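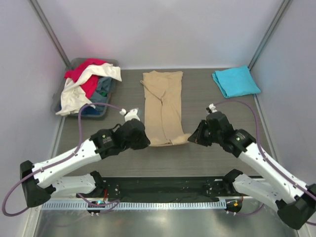 Beige pants laid flat at the center of the table, basket at left.

Laundry Folding: Gallery

The Lockwood Residence in Landham provides a weekly laundry service to its residents. The revised folding guide was issued by the Household Services Office on Nov 14, 2023. The pictures show one load of mixed clothing at the folding table. The guide applies to all 3 laundry rooms in the building.

Pants are to be smoothed lengthwise, with the waistband toward the back of the table and both legs straight. Seams should be flattened by hand before the first fold is made. 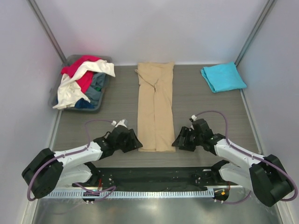 Unsorted clothing in the gray bin, pants in the middle, and a folded turquoise towel in the far corner.

Towels are kept to the right side of the table and clothing still to be folded to the left. Items of different kinds should not be stacked together until each has been folded.
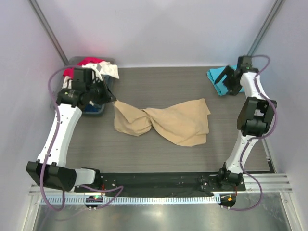 A tan cloth twisted at its middle, between the basket and the turquoise cloth.

A twisted item should be opened out fully and laid flat again. Folding over a twist leaves creases that are difficult to remove, particularly in soft fabrics. Residents are asked to turn garments right side out before sending them down.
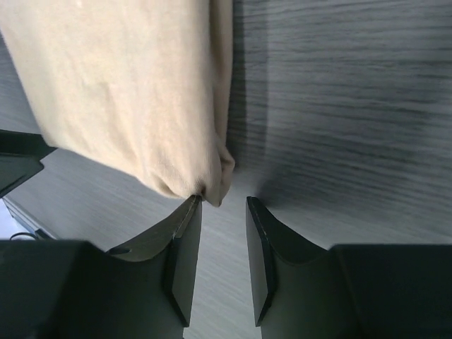

How long is folded laundry held for collection?
Folded laundry is held for 14 days at the service desk, after which it is returned to the resident's room and noted in the register.

Comments on the guide may be addressed to Nimal Seneviratne, Household Services Office. The next revision is planned for January.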